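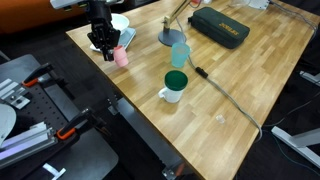

Journal > Kitchen > Bread

I finally bake by weight

Last updated: January

I've gone over to grams and I love it! For years I scooped flour with a cup, and my loaves came out different every time (my friend Zakhar kindly called them "rustic"). Then I weighed one scoop twice and got numbers 17 grams apart — same cup, same bag, same me.

Now the bowl goes on the scale, I hit zero, pour, hit zero again. Salt, water, yeast, all in one bowl, and so much less to wash. My rye from the Sernbridge mill has come out well 2 weekends running. Next up is my grandmother's honey cake, once I work out how big her "glass" was.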